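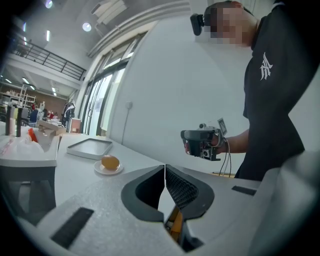 Okay, slide two. So we had two hand-held grippers on trial this winter, the Sengar and the Goken, and I'll say up front that I went in rooting for the Goken - lighter, and my wrist has opinions.

(Pause, ask who's used either one.)

We did 300 picks with each, 600 in all, same table in the Marnbridge shop. Soft round stuff first, then boxes. The Sengar dropped 4. The Goken dropped a lot more, nearly all on fruit, and I blame the pads!

Cables next. Mention the snagging, keep it short. I could rant for an hour.

Then the Tollau controller - play the clip, skip the sound. Questions after the clip, please, or I'll lose my place.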